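Lokach Pageant Sash

Sashes and Rosettes > Stage Sashes > Lokach

We've been making sashes at Ketilsson for a good few years now, and the Lokach is the one we reach for first when an organiser rings up and says the final is three weeks off. It's a full-length satin sash with a proper weight to it, so it hangs straight under stage lights and stays put during the walk. Contestants tell us they forget they've got it on!

Every sash is lined, and the lettering is stitched through the top layer only. That keeps the back smooth against a gown, with no scratchy thread ends on a bare shoulder. You can have up to 40 characters on the front (spaces included), which is plenty for something like "Miss Sunddale Valley Teen" with room left over.

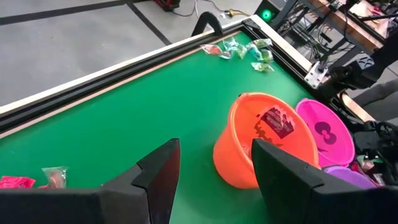
Colours are the part everyone enjoys. There are 17 satins to pick from, and the lettering comes in gold, silver, black, white or a lovely deep plum that Pao-chu Kao in our sewing room talked us into last March. She was right, it has been ordered again and again. If you'd like a border, choose plain cord, twisted cord or a narrow fringe – the fringe is gorgeous on a winner's sash, though we'd leave it off for the heats as it does catch on bracelets.

The standard length is 330 cm before joining, measured along the outer edge, and it suits most adults in heels. For junior and little miss classes, ask for the short cut. We join at the hip with a flat hidden seam, or we can send them open with a pin if your line-up might change at the last minute.

The Stindport regional used the Lokach for every contestant at its last show, from opening number to crowning, and has already asked for the same again in emerald.

Details
Fabric: heavy satin, fully lined
Width: 10 cm
Join: hidden seam or open with pin
Care: cool iron on the reverse, store rolled
Largest single order: 300 sashes (please ring us first for anything bigger)

Fabric swatches are free, just send us your postal address and the colours you're torn between.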